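FOR IMMEDIATE RELEASE
February 2021

Kaufmann Completes Delivery of 192 Work Tables to the Dalel Building in Stundville

New tables and numbered carpet positions bring two floors of shared workroom space back into full use

STUNDVILLE — Kaufmann, a maker of tables and storage for workrooms and classrooms, today announced that it has completed the delivery and installation of 192 work tables at the Dalel building in Stundville. The tables furnish two floors of shared workroom space operated by Trirkon, which rents positions to small firms, evening classes and individual members.

The installation concludes a refurbishment that began in December with the removal of the former benches and floor tiles. Both floors have been laid with gray carpet in a mottled blue-gray tone, and table positions are identified by outlined numerals on the carpet itself. Members book a position by number and find the same number on the floor beside the table.

"Our members come to the building to do things with their hands, and for that they need a clear, steady surface at the right height," said Stuart Haslam, director of workroom services at Trirkon. "The former benches were fixed in long rows, and a person in the middle had to ask two neighbors to stand up before leaving. Each position can now be reached from every side."

The table supplied for the project has a rectangular top in pale, warm-toned wood with a straight visible grain. Corners are slightly rounded. A circular opening with a dark gray rim is set near the back edge, to the right of center, so that a cable can be passed through the top. The opening was placed off center at the request of Trirkon, whose members had asked that the middle of the table be left free for the work in hand.

According to Kaufmann, the light finish was chosen after a trial of two samples in the building. A darker top had been preferred at first for its resistance to marks. Members taking part in the trial reported that small dark parts such as screws and clips were hard to find on it under the ceiling lights, and the lighter sample was adopted for both floors.

"We are used to being asked for drawers, shelves and modesty panels," said Elif Naz Soylu, project manager at Kaufmann. "In this case the client asked us to take things away. What remained was the top, the legs and one opening for a cable, and we spent our time on the edges and on the fixing underneath."

Installation was carried out one floor at a time in order to keep part of the building open. The position of each table was set out before the numerals were applied. Gaspard Caron, who led the installation team, noted that the building's outer walls are not square to one another, and that several rows had to be set out a second time before the aisles ran true.

The carpet replaces a hard tile floor that had been the subject of repeated comments in Trirkon's member surveys. Dropped tools were loud enough to disturb classes on the floor below, and small items rolled a long way. Trirkon has asked that liquids other than drinks in closed cups continue to be used only in the wash area on the lower floor.

Members are reminded of the following arrangements:

Tables are not to be moved from their numbered positions. Groups that need a larger surface may book neighboring positions.

Tops are to be wiped with a damp cloth at the end of each session. Cloths are kept at the entrance to each floor. Scouring pads and solvent cleaners are not permitted.

A cutting mat must be used for all knife work. Mats may be borrowed at the front desk without charge.

Cables crossing an aisle must be covered.

Dorothy Dawber, who has taught evening classes in the building since its opening, was among the first to work at the new tables. "I can lay out a full set of pieces and still have room for my notes," she said. "The numbers on the floor have also saved me a good deal of time at the start of class."

Trirkon currently has 600 registered members at the Dalel building. Existing bookings remain valid, and members who held a bench place under the former numbering will receive a letter stating their new position. Requests for a different position will be considered in the order received.

About Kaufmann
Kaufmann designs and builds tables, benches and storage for workrooms, schools and libraries. Replacement tops and hardware are kept in stock for every table it sells.

About Trirkon
Trirkon operates shared workrooms for small firms, teachers and individual members — the Dalel building is its largest location.

Press contact
Brenda Dawber, Communications Office, Trirkon, Dalel Building, Stundville

Photograph: a work table in use.
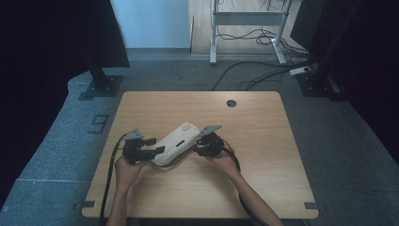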